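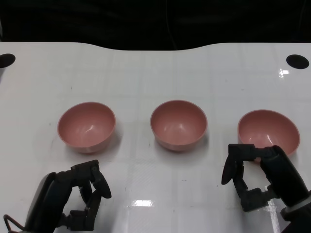 Speaker notes by Telma Saavedra | 20 May 2022

Home | Talks | Recipes | Contact

We use cookies to remember your settings. OK

Start with the dumplings, don't introduce yourself, Oksana already did that.

So, my first batch of varenyky. I made 46 of them for a potluck in Rillham and every single one opened up in the pot. What I served was potato soup with noodles in it. People had seconds! (Wait for the laugh. If there isn't one, keep going.)

Dough next. Flour, warm water, a spoonful of oil, salt. No egg - I know, I know, somebody's grandmother is going to find me afterward. Vasylyna puts egg in hers and they're lovely, but mine get chewy. Knead it, cover it, leave it alone for 20 minutes. I used to skip the rest and then wonder why it kept springing back at me.

Filling has to be cool and pretty dry. Mash the potatoes with no milk at all, then stir in the fried onions. Use more onions than you think, please.

Sealing - show it slowly, twice. Keep the edges clean, push the air out, pinch, then pinch again. Boil them in small lots and give them 4 minutes after they float.

Freezing, if there's time. Flat on a floured tray first, then bag them. Last November I did 100 and they lasted us nine days.

Questions, then send everyone over to Liudmyla for the sour cream.

Recent talks
Rye for Beginners
What to Do With Old Pickles
Soup Stock From Scraps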